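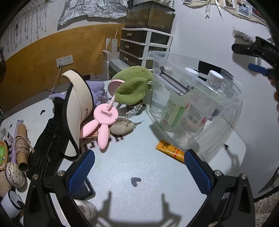
Report on the Visit to the Lavcombe Household Organization Open Day

Members of the Drargate Home Studies Association attended the November open day at Lavcombe, the residential skills center on the Unditgate road. The invitation was extended by the center's program director, Ailsa Purves, and the visit lasted from 10 a.m. until shortly after 3 p.m. The purpose was to see how the center teaches the sorting and storage of small personal belongings, a subject our own evening course has so far covered in a single session. 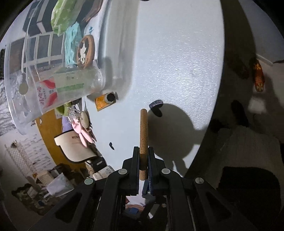
Mackenzie Dhillon

The center occupies the ground floor of a former telephone exchange and has 4,000 square feet of teaching space. The rooms used for the open day were the Halliday Room, the linen room and a corridor with built-in cupboards which students are permitted to rearrange as part of their coursework. Visitors were received in the lobby, given a printed program and divided into parties of 8. Coffee was available throughout the morning. The signs to the parking lot were difficult to follow, and two of our members missed the welcome address.

Ms. Purves opened the day with a short account of the curriculum. Each student completes 60 hours of practical work, most of it on ordinary clutter. The center does not use matched sets of boxes or prepared trays of sample goods. In her view, a student who has only sorted clean, similar objects will be at a loss in front of a real bathroom shelf.

The tabletop exercise in the Halliday Room was the part of the program most relevant to our course. It was conducted at a white table with rounded corners, decorated with black hearts and dark lettering. The items were of the kind that gather on a dresser or beside a sink: bottles standing and leaning in a large transparent tub, an orange-yellow squeeze tube, a soft green plush item draped over a pink stand with rabbit-ear shapes on its base, a flat patterned box in red and cream, a smooth oval stone and a strand of clear beads. A thin cork-brown disc was also among the things handled during the exercise.

The instructor, Tetteh Bawa, set out the method in plain terms. Items that can leak are dealt with first and are kept together in a container with walls high enough to support them. Soft goods are taken off whatever they are resting on and folded separately. Small loose articles, such as beads, are given a lidded place of their own before anything larger is moved. Flat articles go last, along the side or underneath. Part of the table is to be kept clear at all times as working space, and Mr. Bawa returned to this point more than once - he regards it as the rule most often broken at home.

There was some discussion of the transparent tub. Yutong Fu, who teaches the storage module, favors clear containers for anything in daily use, on the grounds that the contents can be checked without unpacking. One of our members objected that a clear tub looks untidy on an open shelf. Ms. Fu accepted this and suggested a closed cupboard for such tubs where one is available. The stone also attracted comment. The center's position is that objects kept for pleasure should be assigned a place in the same way as useful ones, and students are not asked to justify keeping them.

After lunch the parties moved to the linen room, where Struan MacLeish demonstrated the folding of towels and fitted sheets. The demonstration was clear, although the room was too small for the number attending and those at the back saw little of it. The corridor cupboards were open for inspection until the close. Labels there are handwritten on plain card, and several had been corrected in pencil.

The association was asked for written comments, and the following have been sent to Ms. Purves. The tabletop exercise should be given more time. The linen demonstration should be repeated for smaller groups. A handout setting out Mr. Bawa's order of work would be useful to visiting teachers.

For our own program, it is recommended that the session on small belongings be extended to 4 evenings from the spring term, with members bringing their own items from home. Ms. Fu has offered to attend the first of these. Travel claims for the visit should be submitted to the Drargate office with receipts attached.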